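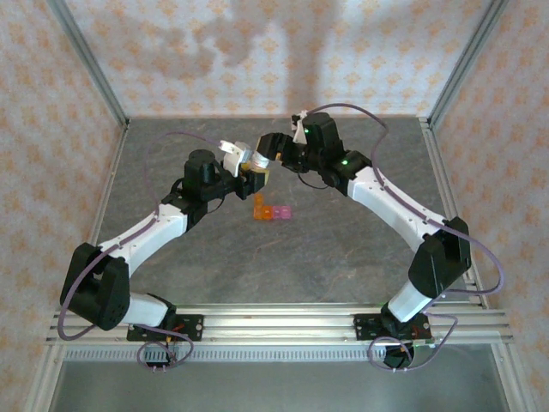

The two arms over the blocks, Robotics Section workroom, Vostarmont.

Diary of the Robotics Section
Entry for March 6, 2022
Kept by Jucélia Vieira, instructor

The section met in the workroom after the midday meal. Present were Orhun Karaca, Marites Pascual, Jericho Navarro and the undersigned. Consolacion Dimaculangan joined after the first break, having been detained at the library over the matter of the borrowed textbooks, of which two are still outstanding.

The work of the day was the two-arm exercise set in February. Students are asked to have both arms work over the same small area of the table, with the translucent blocks lying between them, and to bring the grippers close together without disturbing the blocks. The exercise forms part of the preparation for the Sarmiento student meet, at which the section has entered one team. Each team there is allowed 30 minutes on the table, including setup, and the students were reminded that time spent adjusting a program counts against them in the same way as time spent running it.

Mr. Karaca had charge of the left arm and Ms. Pascual of the right. Mr. Navarro kept the run sheet. It was agreed at the outset that the person keeping the run sheet would call the start of each attempt and that no one else would do so. This rule was adopted after the confusion of the previous meeting, when two attempts were begun under the same number and the sheet had to be corrected from memory.

The first part of the session was given to speed. Ms. Pascual asked that both arms be limited to the slow setting until the paths had been gone over by both students together. The undersigned approved this. Mr. Karaca was of the opinion that the slow setting hides certain faults, in particular the small overshoot at the wrist that he reported last month, and his remark is entered at his request. Both views were discussed at some length. The slow setting was kept until the break.

Some time was also spent on the written description of the task. The version filed in February says only that the arms shall "meet at the center," and Mr. Navarro pointed out that a judge could read this in several ways. He has been asked to prepare a fuller version, with a drawing that shows the starting position of each arm and the area in which the blocks are to be placed. The drawing should be done by hand and scanned. The section has had poor results with the drawing program on the shared computer, and a hand drawing is acceptable under the meet rules. 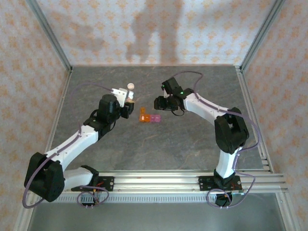
Why must the two arms be programmed with waiting points?
Each arm follows its own list of positions, and without a waiting point one arm may enter the shared area before the other has left it.

Ms. Dimaculangan, on her arrival, read out the relevant page of the meet rules. A team may place its waiting points wherever it chooses, but must mark them in the program with a comment in plain words. Our present program has comments on the left arm only. Ms. Pascual undertook to add those for the right arm before the next meeting, and to use the same wording so that the two files can be read side by side.

The question of the Zillum software was raised again. The department holds a license for one workstation, and the section has asked that a second be considered in the coming year. The undersigned reported that the request has been received by the office and that no reply should be looked for before the end of term. Mr. Karaca asked whether the students might in the meantime write their path files at home in an ordinary text editor and load them at the workstation on arrival. There is no objection to this. Files brought in this way must carry the name of the student and must be read through by a second student before they are loaded.

Ms. Dimaculangan gave a short talk on her comparison of two ways of recording positions, which she is preparing as her term paper. In the first, the student types each joint angle. In the second, the arm is moved by hand to the desired place and the angles are read from it. She prefers the second method for teaching new members and the first for competition work, where a position may need to be changed by a very small amount. Her draft stands at 2,000 words and the department limit is the same, so the section on errors will have to be shortened. Mr. Navarro offered to read it.
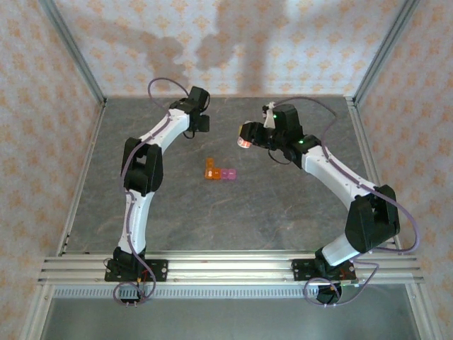 She asked in addition that the section settle on one set of names for the joints. At present Mr. Karaca numbers them from the base upward, Ms. Pascual uses the words shoulder, elbow and wrist, and the older files left by the Hutar summer class use letters. Ms. Pascual's words were adopted. The older files will not be changed, but a note giving the matching terms will be kept in the front of the binder.

The closing discussion concerned the order in which members will operate at the meet. The rules permit two operators and one reader. Mr. Karaca and Ms. Pascual will operate. Mr. Navarro will read, with Ms. Dimaculangan as substitute for any of the three. She was asked whether she was content with this and replied that she was, provided she be given a full session at the right arm beforehand. This has been granted and entered on the workroom calendar.

Matters carried forward:

Comments for the right arm file (Ms. Pascual).
Fuller task description and drawing (Mr. Navarro).
A written account of the wrist overshoot, with the settings used (Mr. Karaca).
Return of the two outstanding textbooks (Ms. Dimaculangan to write to the borrowers).
Permission forms for travel to Sarmiento. Forms for Mr. Navarro and Ms. Pascual have been received.

Members are reminded that the workroom closes 45 minutes earlier than usual during the examination period. Anyone wishing to stay later must apply to the office in writing. The workroom key was returned to the front desk by the undersigned.

J. Vieira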